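E pronto, quarta-feira foi dia de arrumar a mesa. Andava a adiar isto desde julho, porque é daquelas mesas de madeira onde tudo aterra: correio, elásticos, a caneta que não escreve, o recibo de 27 euros que guardei não sei para quê. Comecei às 10 da manhã, cheia de vontade, e ao meio-dia ainda estava sentada a ler um catálogo antigo da Hashmi (aquele das cozinhas todas verdes, lembram-se?).

O que me salvou foi decidir que as coisas redondas ficavam juntas. Parece parvo, eu sei, mas tenho imensas! Tudo em tons de bege, ainda por cima, que é a cor que compro quando não sei que cor comprar. Fiz 2 montes, um para a prateleira e outro para dar, e o segundo cresceu muito menos do que eu tinha prometido cá em casa.
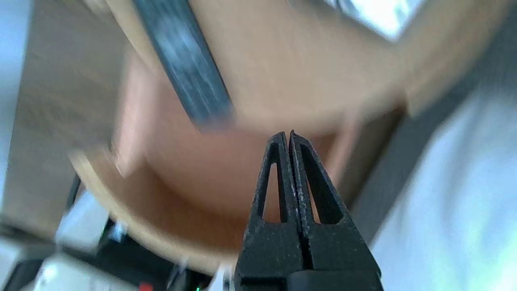 Drunia
Autora do blog Flonwood

A peça redonda clarinha, a da faixa escura por cima, fica. Já a mudei de sítio tantas vezes que merece morada fixa, e gosto mesmo dela em cima da madeira, com aquele fundo mais para o pêssego. Experimentei-a na prateleira de cima, não gostei, voltou para a mesa. Amanhã logo vejo se aguenta ali ou se vai para o móvel da entrada.

Entretanto falta-me a gaveta dos cabos, que é outra conversa. Encomendei umas divisórias da Dralenis e ainda não chegaram, por isso está tudo dentro de um saco de pano, atrás da porta. Se alguém tiver um método para os cabos que não passe por etiquetar um a um, deixe nos comentários, por favor, que eu leio tudo (devagar, mas leio).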